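Varkstead tile cleaner, the 20 oz bottle
Posted 5/17/26

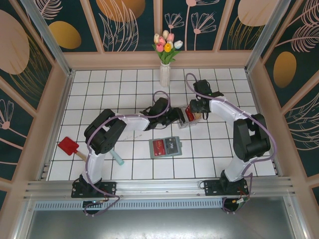
Does it clean grout as well as tile?
The tile, fine. The grout came up one shade lighter after 3 rounds with a stiff brush, and dish soap got me most of the way there.

The label promises a "streak-free finish in one pass." I got streaks. A second wipe with plain water took them off, so count on two passes and a sore wrist. The smell is meant to be lemon and I'll take their word for it.

I had Plokley before this and can't say I see a difference, apart from the sprayer, which on the Varkstead drips down your hand. The store page shows 387 reviews, nearly all glowing, and a lot of them seem to have been written the day the bottle arrived.

Won't buy it again at full price. On sale, maybe, for the bathroom.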